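Lab day at Plukmont: the stacking cell and the stop button

Quick write-up before I lose my notes. Eleven of us from the evening automation group went through the Plukmont building on the open day. Parking terrible, sign-in slow, coffee fine. Lanyards handed out by somebody who spelled my name three ways.

Most of the ground floor is offices. The bit we came for is upstairs, down a corridor that smells of floor polish, where they run two-arm cells on kitchen jobs. Milagros Pascual took our half. She looks after the cells day to day and she'd warned us at the door that one of them had been playing up since March. Good, said everyone. Nobody drives an hour to watch a thing behave.

The job is called Humov on the whiteboard. Dishes and cookware on a white table, an arm at each side, and the arms have to pick up a bowl or plate and put it where it's told. Sounds like nothing. They have logged 661 runs of it and the log is pinned up in the corridor for anyone to read, faults and all, which I liked.

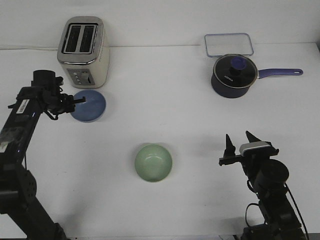
Left gripper at the edge of the blue dish, green bowl out front.

So, the fault. Milagros told it plainly. Run 648, left arm goes in over a dish, closes, and keeps pushing down. Should have backed off on contact. Didn't. The dish went out from under the finger and cracked against the wall, and the arm carried on with the rest of its moves as if it was holding something. Operator hit the stop. Arm froze, then sagged a few centimetres onto the table, because on that cell the stop cut power to the joints and there was nothing to hold them up.

Two seperate problems, then. One, the contact limit had been put back to its default after a software update and no one checked. Two, the stop did what it was wired to do and that was still not good enough. She was much more bothered by the second. A dish is a dish. Someone's hand under there while they're picking up the bits, different story.

Noboru Ogura (retired, thirty years in packaging lines, asks the best questions in our group) wanted to know who was allowed to reach in. Answer at the time: anybody who'd pressed the button. Answer now: one named person, after the arms have been parked and the isolator is off and locked. There's a hook for the key beside the door. Short discussion about whether a hook is enough. Noboru thinks not. I'm with Noboru.
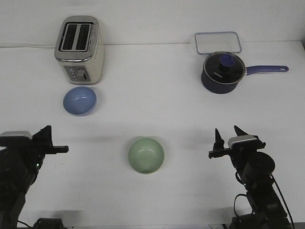 The update business took up most of the next ten minutes. Settings lived in two places, one file on the cell computer and one copy on the controller, and the update rewrote the second without a peep. The screen kept showing the old number. So the operator looked, saw the right limit, pressed go. Tegan Waaka, who wrote the incident report, has added a start-up check that reads the figure off the controller itself and refuses to run if the two don't match. Took her an afternoon. She said the report took 7 drafts.

Asked if they could show us the check failing on purpose. They could, on the screen only, arms powered off. Red banner, refuses to start, beeps. Not exciting but I'd want it on our club rig tomorow.

Sag fix is slower. Brakes on the shoulder joints would do it, and a quote from a supplier called Onishi came to 3000 dollars for the cell, fitted. Not approved yet when we were there. In the meantime they've changed the stop so the arms are held first and power comes off after. Noboru again: what if the thing that's meant to hold is the thing that's gone wrong? Pause. Milagros said yes, that is why the quote is in.

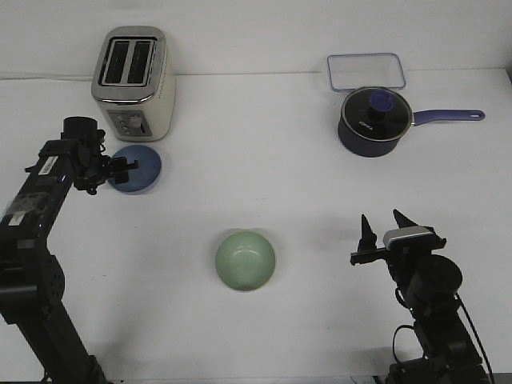
Plukmont, upstairs lab - Apr 17, 2025

After the talk we got the paperwork table, my favourite part, don't laugh. Incident report, two pages. Photos of the cracked dish with a ruler beside it. A sheet of near misses going back before run 648, and there it was, three lines saying the left arm "felt heavy" on a dish. All initialled, none followed up. Milagros pointed them out herself. They now go through the sheet at the start of every shift, out loud, standing up so it stays short.

Worth stealing for our own group:
- read settings off the machine, not off the screen
- write down what the stop button does to the arm, and try it with the arm up
- one person holds the key
- somebody actually reads the near-miss sheet

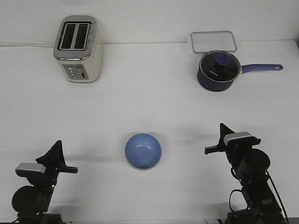 Photo: Plukmont lab

Downstairs again by four. Drarkomel had a stand in the foyer with guarding panels and free pens, and Akihiko Nagano from our lot got stuck there talking hinges until we had to fetch him. Pens are rubbish.

Next visit not booked. If you want to come, put your name on the sheet at the clubroom, closed shoes needed, and tell me if you can take a passenger. Milagros has promised to send the start-up check once Tegan has tidied it, I'll forward it to the list when it turns up.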